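Floristry Level 1, evening group
Session 4 handout: wrapping and tying a hand bouquet
Notes by Arif Mridha, Pradinberg Adult Learning

Bring back your handout from session 3, we carry on from the spiral. Stems cut to one length before any paper comes out.

1. Laying out the paper

Sheet goes down at an angle to you, point towards the corner of the table. Flowers on top, heads towards the far side, stems running back across the sheet. Don't iron the paper, don't fuss over creases. Thin lilac sort creases the moment you look at it and it all gets gathered up anyway. Brownish roses sit well on lilac, better than red I think. Let one head stray out from the bunch if it wants to, you can pull it in when you gather.
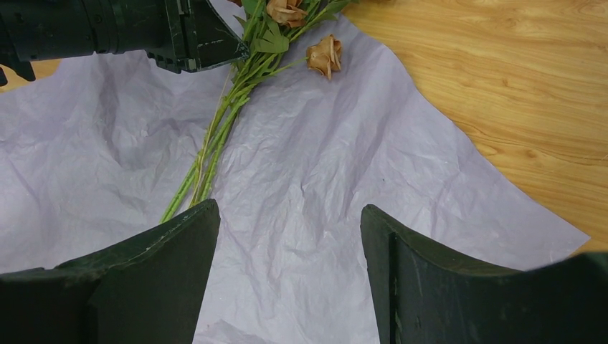

2. Gathering and tying

Pinch at the waist, not at the bottom. One hand holds, the other turns the paper round. If you grip too low the top flops open and the heads lean out.

Ribbon: cut longer than you think. Once round, cross at the back, bring to the front, knot, then loops. Cirnach ribbon from the cupboard is fine for practice, the Ambaye roll is for the assessed piece ONLY please, there isn't much left.

Paper should flare above the tie and again below it. If it only flares at the top you have tied too near the ends.

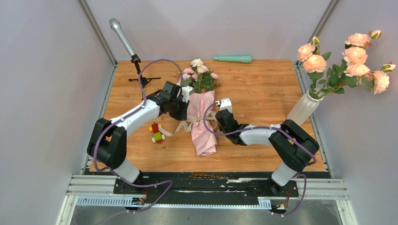
Ribbon tails get marked, so think about them. Most people cut both short straight away and then can't adjust anything. Leave a tail long enough to lie curled on the table, like the cream one, and trim last of all when the loops are how you want them. Slanted cut, sharp scissors. Shiny paper slips more than tissue so pull the knot firmer then you would normally.

3. Second layer

Two colours, pink and purple, is the combination for the assesment. The second sheet doesn't have to go all the way round. Down one side is enough, with the fold hanging forward.
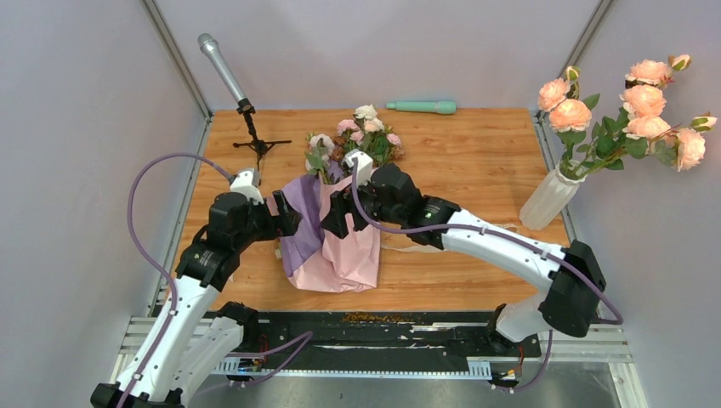
Keep the fold loose, and do the final tie after both sheets are on. Tying the first and then adding the second over the top gives you a lump at the waist. Pale heads high, greenery lower and outwards, dark bits scattered in small.

Practice flowers are artificial, from Finis, and go back in the tray at the end. Marks out of 20. Tie 11, rest for paper and finish.

For next time: do one wrap at home with any paper, newspaper will do. Read the page on cellophane.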